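What neighbours owe each other

12th October
By Raquel Mota

Sociologists who study city neighbourhoods have a habit of starting with what is missing. They count the shuttered shops and the people who say they trust no one on their street, and the result is a map of absence. I did my own fieldwork in Brodley, a district of rental flats behind the old rail yards, and I started the same way. I now think it was a mistake.

My survey had 1,101 responses. Going by the tick boxes, Brodley was a place where people kept to themselves. Then I did 20 long interviews, and people who had ticked "never" beside "Do you help your neighbours?" told me about minding children, lending bus fare and sitting up with a sick man in the next flat. They didn't call it help. One woman called it "just the stairs", meaning the people who used the same stairwell.
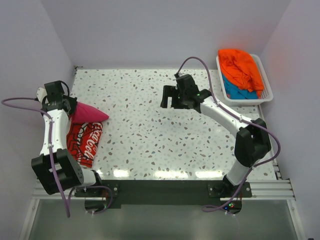

Household work is where this shows up most, and it is the work our surveys handle worst. We ask who does the cooking and who does the cleaning, as if each home were sealed. Think of a basket of bright laundry like the one over by the right-hand wall, and ask whose labour it stands for. In Brodley the person who washed it, the person who hung it out and the person who brought it in could belong to 2 or more households. None of our categories has room for that.

I don't want to make this sound cosy. Favours were remembered, sometimes for years, and those who couldn't return them were quietly dropped. A tenant in Wiltanar Street stopped answering her door in April – she owed too many people. Policy writers who praise "strong communities" as a cheap substitute for services should spend a winter on the wrong side of that ledger.

Still, the council's plan to move nearly 200 households to new blocks in Prata treats these ties as if they weighed nothing. Flats are being given out by bedroom count alone. Neighbours from one stairwell will end up in different buildings, and the cost won't appear in any budget.
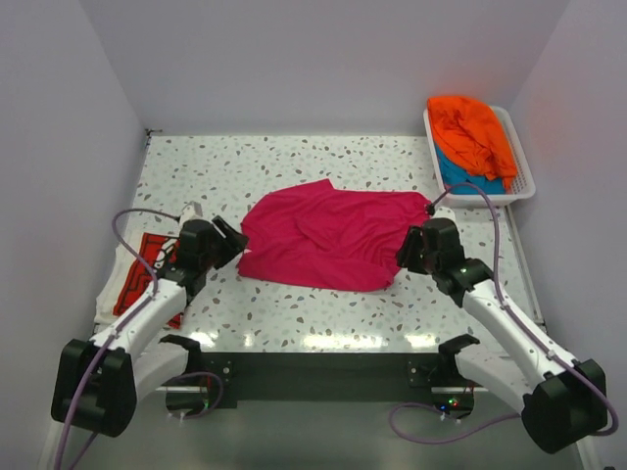 What should change

Ask people who they would want on their landing before the keys are handed out. Let stairwells apply together. And those of us who write the surveys should do the interviews first and the tick boxes after.

Contact the editor | Copyright Cetameo | Back to top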